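4.2 Wrist Camera Placement and Finger Geometry in Simulation 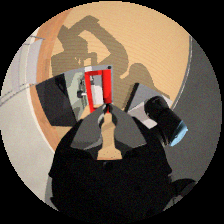 Figure 3. Simulated fisheye wrist view used in the Plakanwood tabletop suite. The fingertips overlap the lower part of the red frame; the arm's shadow falls on the tabletop behind the objects.

4.2.1 Why the wrist view matters for this comparison

We compared two finger designs, which we call Morkum and Bollitz after the benches they were first built on, under the same arm controller and the same simulated lens. Morkum fingers are broad plates that narrow toward a small tip. Bollitz fingers are slim and parallel along their whole length. On paper the slim pair should win easily, as it hides less of the table. We were delighted to find that the results were more interesting than that.

Figure 3 shows the Morkum pair. The fingers lean inward and meet near the middle of the image, so the contact point sits where a fisheye lens bends straight lines the least. The table edges bow strongly toward the rim, but the policy seldom needs fine detail out there. The opening between the fingers also lets a patch of wood show through, and we had not planned for how useful this would be. With the background visible on both sides of each finger, the network had a steady cue for how far the gripper was open.

4.2.2 Protocol

Each finger design was tested on 8 reaching tasks, with 50 trials per task. Start poses were drawn from one list shared by both designs, and the controller gains were left alone throughout. We trained 3 policies per design from different random seeds and report results pooled over all of them. A trial ended when the tips reached the target region or when the time limit ran out. The target was always part of an object standing on the table, with other objects left nearby as clutter.

Rhona Gunn wrote the lens model and Catinca Mihăilă tuned the contact settings. The configuration was frozen on 30 August 2023, and every number in this section comes from that version. An earlier set of runs used a softer contact model and is left out of the comparison.

4.2.3 Observations

The Bollitz fingers did hide less of the table, and they were the better choice when the target was low and far from the wrist. Once the tips closed in on an upright part, such as the red frame in Figure 3, the gap shrank quickly. Near contact, both designs cover much of what the policy most wants to see. The wedge shape of the Morkum fingers then helps — its slanted edges point at the tips and seem to work almost like a sight.

Shadows were the second surprise, and a very enjoyable one to chase down. The arm throws a large, angular shadow over the tabletop, and its outline moves with the elbow and wrist. We first treated this as a nuisance and rendered a batch of scenes without it. Policies trained on that batch were noticeably worse at judging height, whichever fingers they used. We now keep shadows on by default and vary the light direction during training.

Raising the lens tilt to 70 degrees brought more of the far table into view but pushed the fingertips down toward the gripper body. The Mocanu controller coped well with this change during free motion and poorly in the last part of the reach. We kept the lower tilt for all the reported trials.

4.2.4 Limits of the comparison

All of this was done in rendering. Real fingers flex, and real lenses flare and collect dust, so we would not pick a finger design for hardware on these results alone. A first set of Morkum fingers is due to be machined in December, and we are eager to repeat the reaching tasks with the same start poses on the physical arm.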